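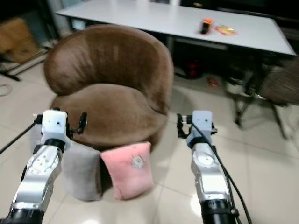 Haushaltstipps: Sessel, Kissen, Fliesen – und kann das schon eine Maschine?

Stand 25. Januar 2019, wird ergänzt wenn ich Zeit hab.

Kissen zurück auf den Sessel. Klingt nach nix, ist für zwei Roboterarme aber eine richtige Aufgabe. Plüsch gibt nach, hat keine Kante, jedes Mal liegt es anders. Glas oder Dose ist einfacher. Mein Stand: langsam ja, ordentlich nein. Aufschütteln schon gar nicht.

Also weiter selber machen:

Samtige Bezüge
Immer mit dem Strich bürsten, weiche Bürste. Druckstellen vom Sitzen mit Dampf aus 30 cm Abstand, dann mit der flachen Hand drüber. Nicht reiben!! Vorher an der Rückseite testen.

Plüschkissen
Etikett lesen. Meine gehen bei 30 Grad, im Wäschenetz. Aufgestickte Embleme nach innen drehen, sonst fusselt der Rand auf. Trockner nur kalt, zwei Tennisbälle mit rein. Krisztina Bíró schreibt mir, sie lässt die Bälle weg und föhnt kalt nach. Geht auch, dauert halt.

Helle Fliesen, glänzend
Wenig Mittel, sonst Schlieren. Lauwarmes Wasser, ein Spritzer Spüli, mit Mikrofaser trocken nachziehen. Bei Lampenlicht von der Seite gucken, da sieht man jeden Streifen. Fugen extra, alte Zahnbürste und Natron.

Unterm Tisch
Alles aufheben bevor der Saugroboter losfährt. Kabel vor allem. Kabel sind der Klassiker, er zieht sie mit und hängt dann fest. Hat bei mir 27 Minuten gepiept, ich war einkaufen.
Stuhlbeine aus Metall: Filzgleiter, alle paar Monate nachschaun ob Sand drin klebt.

Was Maschinen meiner Meinung nach schon können
Saugen auf glattem Boden: ja.
Wischen: naja, Ecken bleiben.
Sachen vom Boden aufheben und richtig wegräumen: mit viel Geduld, und einer muss daneben stehen.
Sessel verrücken: würd ich keinen Greifer ranlassen, zumindest nicht bei Samt.

Takumi Ebihara hat gefragt ob sich Warten lohnt. Auf den Kissenaufräumer nein. Selber brauch ich dafür keine 2 Minuten, inklusive ausklopfen am Fesnter.

Flecken auf Polstern kommt im Februar, Rotwein zuerst.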